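We use cookies to improve your reading experience. Accept all | Manage

The Hill Room

Nikau Baxter had until 3 to get the deposit back.

He ran up from the street with the keys in his teeth. Partington, the landlord's man, wanted the place bare and swept. Fine. Desk, chair, bins. How long could it take.

Longer. The chair had wheels and opinions. He'd bought it off a tutor in Ditisgate, October, when he still thought he'd write the thing in a month. 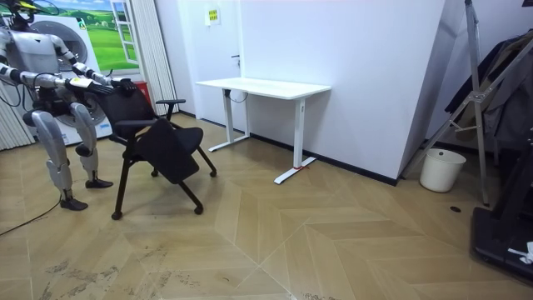

Eighty-five pages. That was what the room had got out of him, and most of them bad. He'd blamed the noise, then the radiator, then Pledora, who phoned at lunch and asked how it was going. Mostly he'd blamed the wall. Who can work with green hills and a blue sky going on behind them all day. He used to turn the black chair round so he couldn't see it, and then he'd turn it back.

He checked his phone. 30 minutes.

"Is it empty yet," Pledora said when she rang. No hello.

"Nearly."

"Nikau."

"Nearly!"

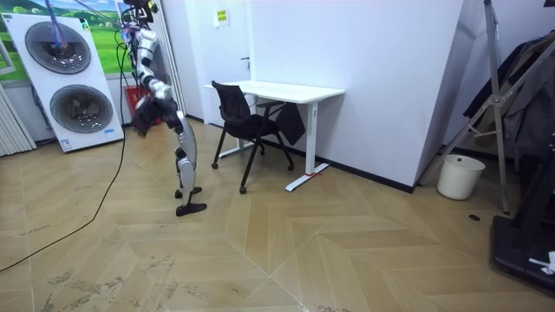
She was downstairs in the van, double parked, engine going. He could hear it twice, once in the phone and once thru the window. She said a man from Gallix, the shop below, was already making faces at her. She said if they got a ticket it was coming out of the deposit.

He said he'd be down in 2 minutes. They both knew about his minutes.

Trash first. No, papers first. He found page sixty under the desk, the good one, the one with the ferry. He'd looked for it all winter. Stood there and read it with his coat on. It wasn't that good. It was alright.

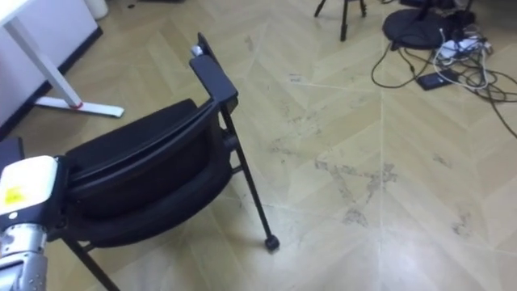

Then a knock. Partington, early, with a clipboard and a cold.

"You're not done," Partington said.

"I'm nearly done."

Partington looked at the hills for a while. Blew his nose.

"I always liked that," he said. "The wife and I went somewhere like it once. Rained."

"Did you walk?"

"We sat in the car."
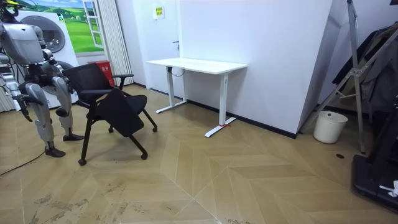 Down in the street Pledora leaned on the horn, one long one. Nikau folded page sixty and put it in his coat. Partington wrote somthing on the clipboard and didn't show him.

"Leave the chair," Partington said. "I'll take the chair."

So he left it, and went down the stairs two at a time.

4 comments | 11 shares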